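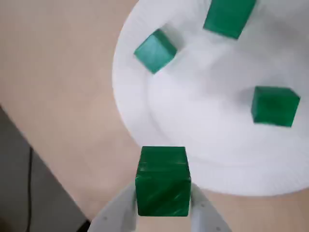
방충망은 언제 씌워야 하나요?
모종을 심은 그날 바로 씌우세요. 배추흰나비가 밭 위를 날아다니는 걸 보고 주문하시면 망이 도착할 때쯤 알은 이미 잎 뒷면에 붙어 있고, 그때 씌우면 애벌레를 아늑하게 보호하는 망이 됩니다.

Sellari 텃밭용 방충망 444
제조: Penimgate
규격: 폭 2m, 길이 15m
색상: 흰색(첫 장마 전까지)
용도: 배추, 무, 열무, 케일, 청경채 등 잎을 먹는 채소 전반
구성: 망 한 롤. 활대와 고정핀은 별매

제품 소개
배추과 채소를 약 없이 키우겠다는 결심은 보통 4월에 하고, 구멍 난 잎을 들여다보며 후회하는 건 그다음입니다. Sellari 444는 그 사이에 끼워 넣는 얇은 망입니다. 빗물과 햇빛은 통과하고 나비와 나방은 통과하지 못합니다. 민달팽이는 땅으로 다니는 동물이라 이 제품에 별 감명을 받지 않습니다. 민달팽이 때문에 오신 분은 Tudia 구리 테이프 쪽을 봐 주세요.

벼룩잎벌레도 자주 물어보십니다. 바깥에서 날아드는 녀석은 막지만 흙 속에서 겨울을 난 녀석은 망 안에서 태연히 올라옵니다. 작년에 무나 배추를 심었던 자리라면 올해는 상추나 콩에게 양보하세요.

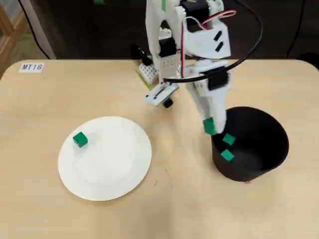 검은 통 위, 집게에 물린 초록색 큐브

설치 방법
활대를 두둑에 꽂고 망을 여유 있게 걸칩니다. 팽팽하면 보기는 좋은데 잎이 자라 망에 닿고, 나비는 망 바깥에 앉아서 그 잎에 알을 낳습니다. 키가 크는 케일은 처음부터 높은 활대를 쓰세요. 가장자리는 흙으로 덮거나 핀으로 누릅니다. 벽돌도 됩니다. 벽돌을 드문드문 놓고 "망이 불량"이라고 쓰신 후기는 잘 읽었습니다.

물은 망 위로 그냥 주셔도 됩니다. 풀을 뽑으려면 걷어야 하고, 걷었으면 다시 덮어야 합니다. 점심 먹고 와서 덮겠다는 계획은 권하지 않습니다.

애호박이나 오이처럼 벌이 드나들어야 열매가 맺히는 작물은 꽃이 피면 망을 걷어 주세요. 안 걷으면 잎만 아주 훌륭해집니다.

보관
흙을 털고 물로 헹군 뒤 그늘에서 말려 접습니다. 세탁기에 넣으셨다는 문의에는 위로 말고 드릴 것이 없습니다. 쥐가 드나드는 창고라면 뚜껑 있는 상자에 넣으세요.

구매 후기
Efraín Flores: 케일이 멀쩡합니다. 문제는 우리 집에서 케일을 먹는 사람이 저뿐이라는 점입니다. 그동안은 애벌레가 도와줬어요.
Olanrewaju Wike: 망은 좋은데 바람 부는 날 혼자 치지 마세요. 옆 밭 아저씨와 아주 친해졌습니다.

배송 및 교환
배송비 4,000원. Lavoie 활대 세트와 함께 주문하시면 한 상자로 묶어 보냅니다. 자르지 않은 새 제품만 교환됩니다. 한 귀퉁이만 살짝 자른 것도 자른 것입니다.

상품 정보 수정일: 2023년 6월 8일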